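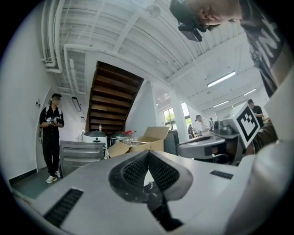
I've been using the Skesanura hand-held gripper kit since November, and I owe a few people a proper write-up, so here goes! Quick background for anyone new to my reviews: I work on imitation learning, mostly small household tasks, and the method that comes with this kit is the part I was really excited about. You don't drive a robot at all. You squeeze a gripper with your own hand, do the task, and the policy learns from the recordings. Position comes from the black-and-white square marker on top of each gripper, and I'll start there because the mount is my favorite bit of the hardware. It stands up nice and proud of the body, so you can find it at a glance even when the tool is turned at a funny angle (and so can the tracker, most of the time).

Does the method work? Mostly, yes. My test task was putting bottles into an open cardboard box, which sounds like nothing until you watch a policy try to do it. I recorded 100 demonstrations, trained on the defaults, and ran the result on our Werkon arm. It managed the easy placements, with the bottle upright and the box square to the arm, almost every time. Turn the box a little and things went downhill fast. It would go in at the angle it had learned, bump a flap, back off, and bump the same flap again. I watched it do that for a whole cup of coffee.

Then Azadeh Kermani, who shares the lab bench with me, suggested I stop being so tidy. My demos were all beautiful and all the same! So I threw out 21 of them and recorded replacements where I came in crooked, fumbled a bit, and corrected myself. Same training settings, same arm, and it started recovering from bumps. I haven't run this enough times to put a success rate on it, so please don't quote me one, but the change was big enough that I saw it on the first afternoon. If you buy this kit, record messy from day one.
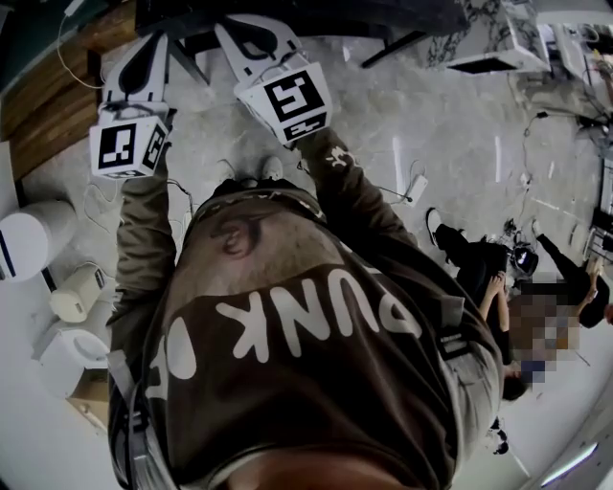 Two-handed work is where I have more mixed feelings. The method needs to know where each hand is relative to the other, and that's fine as long as both markers stay in sight. Cross your wrists, or tuck one hand behind the other to hold something steady, and the track jumps. The software does flag these bits (thank you!), but it throws away the entire recording when all I want to lose is a second or two. I ended up writing my own script to trim them. It took me an evening and I'm a little grumpy about it.

Comfort is okay. My forearms get tired after more than 5 demos in a row of anything fiddly, and then my demos get lazy in a way the policy happily copies. I take breaks now. Cables are the other nuisance. Run them up your sleeve or along your arm before you start, and tape them if you have to.

I also had the Dostora glove set on loan for a while, which does the same kind of thing with finger sensors. It's lighter and much nicer to wear, but the policies I got out of it were worse on my arm, I think because a human hand just doesn't close like a two-finger gripper does. With the Skesanura the shape in your hand is close to the shape on the robot, and that counts for a lot. The Chávez training scripts work with both, by the way, and they're easier to read than the ones in the box.

My score is 3 out of 5 for the software and a solid 4 for the hardware and the method together. I'm keeping mine. Next up is folding dish towels, two hands, and I'll add a note here once I have a policy that can find a corner.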